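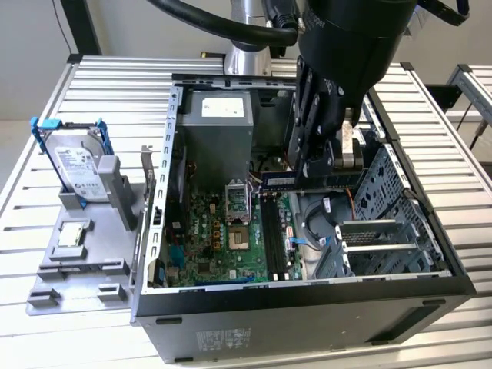
Taking Apart and Rebuilding an Office Desktop
Project report, Hardware Maintenance course
Gikwood Technical College
Dec 18, 2024

Background

Our group chose to work on used desktop computers for the fall project. The college received a batch of retired office machines from Rivton in August, and 11 of them were set aside for student projects. The goal was to write a service procedure that a first-year student could follow, covering memory, the hard disk and the power supply.

Preparing the workspace

All work was done with the tower lying on its side and the side panel removed. This leaves the motherboard facing up, and small screws that are dropped land where they can be found. We tried one machine standing upright and gave up on that after the second lost screw.

Parts that come out go to the left of the case. The hard disk stays in its blue plastic caddy the whole time and stands upright in a gray tray. The caddy has a tab at each top corner, and we learned to hold it by the edges.

Memory

The board has two black memory slots beside the CPU socket. Before putting a module in, open the clips and compare the notch in the module with the key in the slot. Hold the module straight above the slot and lower it without tilting. Press until the clips close. Most of our failed starts came from a module that was seated at one end only.

Loose cables were the other problem. A blue cable runs across the board near the slots, and it should be moved out of the way before the module goes down. We added this step to the procedure after our third machine.

Processor socket

We practiced memory work with the processor out. The socket pins bend easily, so no tools should be passed over the open socket. One board was lost this way and was used for parts.

Power supply and drive

The power supply is a gray metal box and was the slowest part to remove. Its cables were tied down in several places, and we photographed the routing before cutting any ties. The drive went back in last.

Results

A full strip and rebuild took us about 50 minutes at first. By the end of the project it took less than half that. Of the machines we rebuilt, 6 started on the first try. The others needed the memory reseated, and one needed a new power cable.

Remaining work

The procedure does not yet cover cleaning the fan or replacing the board battery. The parts list also needs to be checked against the labels on the drives before it is handed in with the final folder.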